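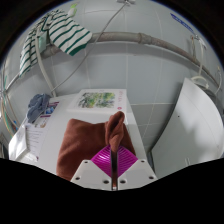

Pristavdale, October

Room check before handover -- small bedroom, Plernereck house, unit 437

This list is filled in once for each room. "OK" means no action. Comments are for the next person who comes in, so please read them also where the item is OK.

1. White surface by the wall: stable when pushed from the side. OK
Comment: Pushed with one hand at both ends. It does not rock.

2. Textiles on the surface: TO DO
Comment: The brown fleecy cloth and the gray-blue one are both to be folded and put away. The gray-blue one is in a heap and a narrow end of it hangs down, so start with it. Fold the brown one flat, without twisting.

3. Flat items near the wall: OK, with remark
Comment: The white box or book with the foliage picture can stay where it is. Keep cloth off it.

4. Heater: OK
Comment: Label says 900 watts, which is inside the limit for this room. Distance to the nearest textile measured at 796 mm. Our rule is 500, so it passes, but please do not move the heater closer when the nights get cold.

5. Smoke alarm: OK
Comment: Test button pressed at 4:15 p.m., sound was loud also in the corridor. Battery cover closes with some difficulty.

6. Window and handle: TO DO
Comment: The handle is loose. Buzatu was asked for a new screw, order 818. Until it comes, open the window only in the tilt position.

7. Walking path from door to window: OK
Comment: Measured after the door was opened fully.

8. Cables: OK
Comment: One extension from Prevden, no damage on the plug. Do not connect a second one to it.

Items 2 and 6 remain open. Write your initials beside them when they are done, and leave the sheet on the inside of the door.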